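Vimholm Opens Repair and Lending House for Household Goods in Former Tadatska Dairy

VIMHOLM, March – The town of Vimholm will open a repair and lending house this month in the former Tadatska dairy, on the east bank of the river. Residents can borrow tools and kitchen equipment there, bring broken household goods for repair, and learn to do small repairs by themselves. The house opens its doors for the first time on Monday at 9 a.m.

The project was prepared by the town together with Ansari, a local cooperative of craft workshops, and with the housing association Dilik. The cooperative will run the workshops. The housing association will manage the lending desk and the membership register. The town remains the owner of the building and pays for heating, electricity and the yearly inspection.

The dairy was closed for 17 years. During this time the roof over the loading hall was damaged by water and the old cold rooms could not be used. The town council discussed several plans for the building, among them a parking garage and a storage for the town archive. Last spring the council decided to keep the brick walls and the high windows on the river side, and to give the ground floor to a public service which the residents had asked for in the town survey.

In the survey, 520 households answered questions about what they throw away and why. The most frequent answer was that a small appliance stopped working and the owner did not know where it can be repaired. The second was that a tool was bought for one task and then was never used again. Many households wrote also that they live in small apartments and have no space to keep a ladder, a sewing machine or a carpet cleaner.

"We read every answer, and we saw that people do not like to throw things away," the town of Vimholm said in a statement. "They do it when the repair costs too much time or when the nearest workshop is in another town. Our wish was to bring the workshop close to the bus stop, and to have it open after working hours."

The lending desk starts with almost 3000 objects. A large part of them was given by residents in the collection days before the winter. Each object was checked, cleaned and given a number, and objects with a power cord passed an electrical test. Objects that did not pass were kept for spare parts or went to the recycling station. The list of objects will be available on paper at the desk and on the web page of the town, where members can also reserve.

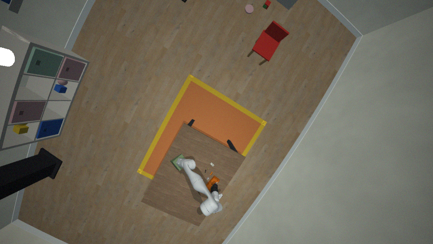
How long can a member keep a borrowed object?

The normal loan period is 2 weeks. It can be extended one time for the same period, if no other member has reserved the object. Larger equipment, for example floor sanders and tile cutters, is lent from Friday to the next opening day only.

Membership is open to everyone who lives or works in Vimholm. The yearly fee depends on the income of the household, and students and retired persons pay half of it. There is no extra payment for a loan, but a member who returns an object late will not be able to make a new reservation until the object is back. For damage which comes from normal use, the member pays nothing. For a lost object, the member and the desk agree on a replacement of similar value.

The repair workshops are organized by subject. There will be evenings for electrical appliances, for clothing and other textiles, for bicycles, and for furniture. Visitors come with the broken object and sit together with a repairer from the Ansari cooperative. The repairer first explains what is wrong and says if a repair is reasonable. When a spare part is needed, the visitor pays the price of the part. Microwave ovens, gas equipment and objects with a damaged battery are not accepted in the workshop for reasons of safety.

The furniture evening has received the largest interest until now. Ansari has prepared a short course for it, in which the participants learn to glue a loose chair joint, to remove old varnish and to treat a tabletop with oil. The course is taught in small groups and it is repeated every month, so persons who do not find a place in the first group can register for the next one.

"A chair with a loose leg is often a good chair," the Ansari cooperative said. "With the correct glue and one night of patience it can serve the family for many more years. We would like that the participants feel sure enough to do the next repair at their own kitchen table."

For the tenants of Dilik, membership in the first year is included in the rent. The association will also place return boxes for small objects in the entrances of its buildings at Tadatska, so that tenants can return a drill or a cake form on the way to work. If the boxes are used well, they will be offered in other parts of the town after the summer.

The renovation of the ground floor was paid from the building fund of the town. The works included a new roof over the loading hall, an entrance without steps, new toilets and better lighting in the yard. The upper floor is not renovated yet. The town will ask the residents in the autumn what they wish to have there.

On the opening day there will be guided walks through the building in the morning and in the afternoon. Coffee and soup will be served in the loading hall, and visitors can register as members at the desk. Please bring a document with your address. Parking in the yard is limited, and the town recommends to come by bus or by bicycle.

Regular opening hours will be posted at the entrance and in the local bus stops. Groups from schools and clubs are asked to register their visit in advance at the town information office.

Contact for the press:
Town of Vimholm, Information Office
Interviews and visits before the opening are possible by agreement.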